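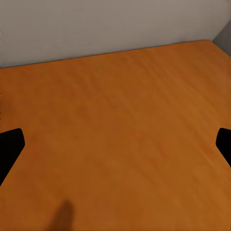 One reader in Praltham wrote in after the March issue to say that oiling a table was more trouble than it was worth, and that a varnished top had served the household for 11 years with nothing more than a damp cloth. Several others wrote along the same lines, so this month's home care column goes back to wood finishes.

Varnish and hardwax oil are the two finishes most people in the co-op ask for. Varnish dries to a film on top of the wood. It stands up well to spills and needs very little from you. The drawback comes when it gets damaged. A deep scratch or a white heat ring usually can't be fixed in one spot, and the whole top has to be sanded and done again.

Oil soaks in. It marks more easily, and an oiled kitchen table will want a fresh coat once or twice a year. You can do a small patch in an evening, though. Rub the mark lightly with fine paper, going with the grain, wipe off the dust, put on a thin coat and buff away what hasn't soaked in after 15 minutes. Let it cure overnight before you set anything on it.

Rags used with oil can heat up and catch fire when they are left in a heap. Lay them flat outdoors to dry, or soak them in water and seal them in a metal can before they go in the trash.

For everyday cleaning the advice is the same for both. Use a soft cloth, warm water and a drop of dish soap, then dry the surface right away. Skip vinegar, scouring pads and spray polish with silicone in it. Silicone gets into small cracks and makes the next coat of finish bead up.

If you don't know which finish you have, put a few drops of water on a spot that doesn't show. On bare or worn oiled wood the drops will darken the surface within a few minutes. On sound varnish they will sit there until you wipe them up. A freshly oiled top can also pass this test, so try a worn area if there is one.

The Cormier Street tool library has 62 items for wood care and repair on loan to members, including two random orbit sanders and a set of cabinet scrapers. The Nolel store is taking orders for hardwax oil in small cans through the end of the month. Orders can be picked up at the side counter after 4 p.m.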